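Weltlow Workshop, Flidthorpe
Bench notebook, August
Entry by Kanokwan Inthanon
Subject: Desk sorting, pens and small items

09.10. Work resumed on the desk layout for the Kudora order. The client has asked for a standard arrangement that can be repeated at 30 reading places without further instruction. The present entry concerns the loose items only. Lamps and sockets are dealt with in the earlier pages and are not reopened.

The butcher-block top was retained as the trial surface. Its strips run true and give a fair guide for the eye when items are being set straight. It was last oiled in the spring with the Kırmızıgül oil, of which 100 ml remains in the tin. Colleagues are asked not to use the general furniture polish on it.

The shallow teal tray was selected for pens in preference to the deeper one. Pens can be picked up from it without tipping, and the raised edge is sufficient to stop them rolling. Light-coloured barrels are also easier to find against the teal than against the wood.
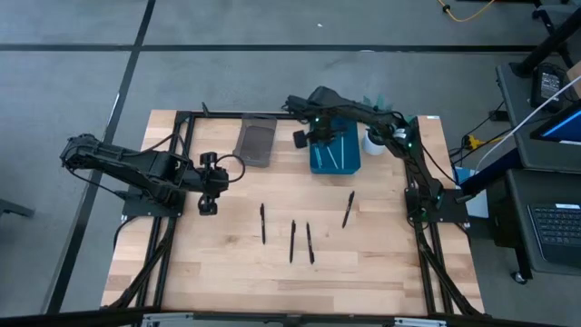 Trial surface with pen tray, telephone and white cup, towards the far edge.

Points for the layout sheet:

Pens are to go in the tray and nowhere else. Lying at a slant is acceptable. The first draft of the sheet required them to be square to the tray, and this wording should be struck out.

The telephone is to lie flat, to the left of the tray, with its long side pointing to the back of the table. A protective case may stay on.

The cup is to stand to the right of the tray. I remain doubtful on this point, as a left-handed reader may well prefer the opposite. To be raised with the client before the sheet is printed.

11.40. Stock checked. The teal trays are entered under item 1566 and are supplied in boxes of 100. One box will cover the order with enough left over for the front office. No order to be placed until the cup question is settled.

Outstanding: revised wording for the sheet; felt pads for the tray undersides, size not yet decided; return of the long steel rule to the drawing room.

K.I.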